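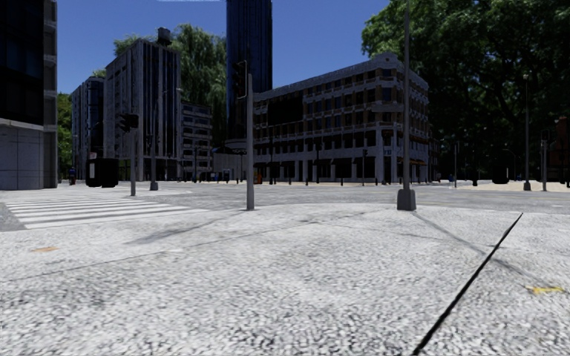 Can a weekend really fix a spare room?

The woman who runs the home blog Flornia has been doing up rooms for other people for most of her working life, and she has started to doubt the word "makeover". I asked her why.

"Because it's usually a tin of paint and a lot of hiding things in baskets," she said. "I've done it myself. I did my own back bedroom in Custumholm last November and called it finished. Half of it was behind the door."

I had gone to ask about her latest post, a box room turned into a sewing room for £245. I wasn't convinced by the figure, and told her so. Did it include the tools?

"No. Nor the shelves I already had. If you started with nothing you'd pay more, and I should have put that higher up the page."

The post has had 1,493 comments, a good many of them asking about the wall colour. It is a yellow called Sun, from a small paint firm, Flumov. She paid full price for it and says it needed three coats where the tin promised two.

"I like it in the morning. After tea it looks like custard. I'm not going to tell people it's lovely all day."

What about the fold-down table, which she says took 90 minutes to put up?

"That was my second one. The first took most of a day and came off the wall."

I asked whether she would be joining the link parties this summer, where bloggers share their projects and vote for a favourite. She sounded doubtful. At the last one she looked through 88 entries and saved two, both for curtains.

"Everybody says they love everything. I'd sooner hear that my hems are wonky."

Her next job is the hall cupboard. She wouldn't give me a date for it, or a budget.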